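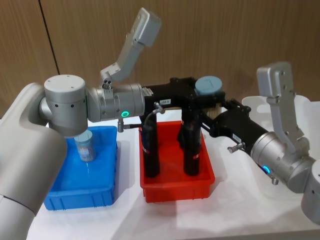
Guided Relaxation Room - Opening and Monthly Inspection Checklist

Gretcombe Wellness Studio, Room 2
Completed by: Annunziata Carbone
Period: November
Result: Pass with three items to fix

Use this sheet before the first group of the day and again in full once a month. Mark each item OK, Fix or N/A. Write a comment for anything marked Fix. Visualization and deep breathing sessions are run with the lights low and people's eyes closed, so floor and exit items come first and must be finished before anyone is let in.

Section 1. Floor and walkways

1.1 Floor clear between the door and the last row of mats. OK
Comment: Two bolsters were left by the door after the evening group. Moved to the shelf. Please put them back at the end of the session and don't leave it for the morning.

1.2 Mats lie flat with no curled corners. Fix
Comment: Four of the older Fullska mats curl at one end. I turned them over but it did not help. Taken out of use and stacked behind the desk. Do not put them back out.

1.3 At least 22 inches between mats. OK
Comment: Measured at the front, middle and back. The back row creeps closer together when latecomers squeeze in. If the room is full, send people to the next session.

1.4 No cords crossing a walkway. OK
Comment: Speaker cord now runs along the wall under the cover strip.

Section 2. Exits and lighting

2.1 Both doors open fully from the inside without a key. OK

2.2 Exit signs lit and visible from every mat position. OK
Comment: Somebody had hung a scarf over the rear sign to cut the glare. Removed. The signs stay uncovered at all times, including during sleep sessions. Offer an eye mask to anyone who is bothered by the light.

2.3 Dimmer works and returns to full brightness in one move. Fix
Comment: The slider sticks at about half. It gets there on the second try, but that is too slow if a person feels unwell. Reported to the building office, ticket 1471. Until it is repaired, leave the hall light on and the inner door open a few inches.

2.4 Emergency flashlight in place and working. OK
Comment: New batteries put in.

Section 3. Air and temperature

3.1 Room between 68 and 74 degrees before start. OK
Comment: 70 at opening. People cool down fast when lying still, so check again halfway through any session longer than an hour.

3.2 Vents open and free of dust. OK

3.3 No candles, incense or oil burners with a flame. OK
Comment: A guest teacher asked again about tea lights. The answer is still no. The battery ones are in the second drawer.

3.4 Scent diffuser off unless the group has agreed to it. OK
Comment: It was unplugged when I came in. Ask about asthma and migraines before you turn it on.

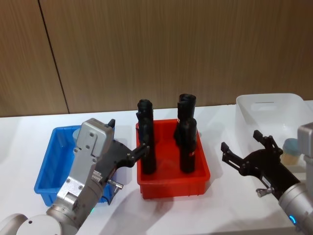 Section 4. Sound equipment

4.1 Headphones wiped down and cables checked for splits. OK
Comment: All pairs wiped. One Kauppinen pair has a loose left ear pad. It stays on safely, so I left it in the set, but order a spare pad.

4.2 Volume limit set on the player. OK
Comment: The limit had been raised since the last check. Put back to the marked line. The closing bell on the Anero recording is a good deal louder than the voice track, and with the limit off it makes people jump. One woman sat up so quickly last month that she was dizzy for several minutes.

4.3 Speaker stands stable when pushed lightly from the side. OK

4.4 Backup recording loaded in case the leader's microphone fails. OK
Comment: Play the first minute yourself before the group comes in. A copy of the old version is still on the player with a long gap near the start.

Section 5. Participants

5.1 Health form on file for each person. Fix
Comment: Checked all 328 forms in the cabinet. Most are in order. Nine have no emergency contact and two are not signed. The names are on a yellow note inside the cabinet door. Catch them at sign-in and have them fill in the blanks before they go through.

5.2 Sign-in sheet shows name and time for everyone in the room. OK
Comment: Two people signed with first names only. Ask for both names. The sheet is what we hand over if the building has to be emptied.

5.3 Leader has read out the safety words at the start. OK
Comment: Sat in on the 9 a.m. group. The words were read in full. For anyone new, they are:

"You can open your eyes at any time. You can move, sit up or leave whenever you want. If a picture or memory comes up that upsets you, look at the floor in front of you and raise a hand. This session does not take the place of medical care, so please keep taking anything your doctor has prescribed."

5.4 No one leaves straight after a deep session without sitting up first. OK
Comment: Allow five minutes. Offer water. If a person still seems drowsy, ask them to wait in the front room before driving.

5.5 Session length no more than 90 minutes without a break. OK

Section 6. First aid and contacts

6.1 First aid kit sealed and in date. OK
Comment: The small bandages are getting low, with enough left for now.

6.2 List of phone numbers posted by the desk. OK
Comment: Reprinted in larger type - the old one could not be read with the lights down.

6.3 Second staff member in the building during all sessions. OK
Comment: Close call on the early group, when the front desk was empty until a few minutes after the start. The leader should wait. Starting late is fine.

Items to fix

1.2 Order four replacement mats. Carbone
2.3 Dimmer repair. Building office, call again if there is no visit by month's end
5.1 Complete the eleven forms. Front desk, at sign-in

File the finished sheet in the blue folder and keep it for two years. Leave a copy on the clipboard so the evening leader can see what is still open.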